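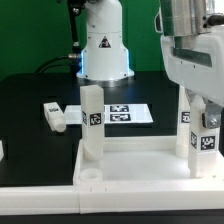 Blue ring light at the base of the arm

Home | Notes | Scores | Recordings | Contact

Page turns, repeat marks and the Miltetti trio

22 June 2019
Posted by Karthik Navaratnam

Print this page | E-mail this page

The parts for the Miltetti trio came in May, and I have now played through the piano part enough times to write down what is wrong with it. The music is good. The layout is poor, and most of my rehearsal time so far has gone into the layout.

The piece is in 4 movements. The piano part is a full score, with violin and cello in small staves above, as usual. The trouble starts in the second movement, where the engraver put the repeat sign at the top of a left-hand page and the start of the repeated section two pages earlier. The player has to go back two pages with both hands busy. There is a rest of one beat in the left hand, four bars before the sign, and that is the only gap.

I tried three fixes.

The first was to photocopy the repeated section and tape it in as a foldout. It works on a desk. On the stand of the upright in our practice room the foldout hangs past the edge and slides, and the stand has no lip on the right side.

The second was to memorize the last nine bars before the repeat, which frees the eyes but does nothing for the hands. I dropped it after one evening.

The third was to write the repeat out in full and renumber the pages. It adds pages, but every turn then falls on a rest or on a held chord in the right hand that the pedal will carry. I am using this one. Wilma Willems, our cellist, has the same section on a single page and has no opinion.

Rehearsal letters are the other problem. The string parts and the score disagree from letter F on. The violin part has an F that the score does not, so the violin's G is the score's F, and so on to the end of the movement. Ruwan Ranasinghe found this when he started confidently at H and the rest of us were somewhere else. We now use bar numbers only. I have written them in at the start of every system in all three parts, in pencil, soft lead, because hard pencil shows up badly under a stand light.

Tempo. The third movement is marked at a speed which I can play and which does not suit the room. Our room is small with a hard floor, and the low piano writing turns to mud at the printed marking. We have taken it down by 4 on the metronome. Ruwan wanted more off. At that point the violin's long notes start to sag at the end of the bow, so we stopped where we were. In the hall at Cairns, which is drier, I expect to put it back.

Pedal is marked only in the first movement. After that there is nothing except one "con ped." in the finale. I change with the cello bass line wherever the two of us share it, and half-change in the slow section. Where the cello goes up to the tenor clef and the piano takes over the bass alone, I use less than I think I need. On the practice recording it was still a little too much.

Balance in the finale depends on the lid. With the lid on the short stick the pizzicato at bar 112 comes through. On full stick it does not, whatever I do with the touch. I would like to keep the lid open for the slow movement, and have not decided whether getting up between movements is worth it.

Tharushi Matubbar turned pages for us at the last run and caught one more mistake, a missing natural in the left hand that is present in the first statement of the same tune and absent in the second. I have penciled it in. The cello has the natural both times, so I do not think it is a variant.

I sent a list of the corrections to Rondora, who rent out the parts. They replied that the set is out of print and that the corrections will be kept with it. If you hire the set later, check that the sheet is in the folder.

Still open: the grace notes in bar 31 of the finale, before the beat or on it. Wilma and I play them before. Ruwan plays them on. We rehearse again on Tuesday and will start there.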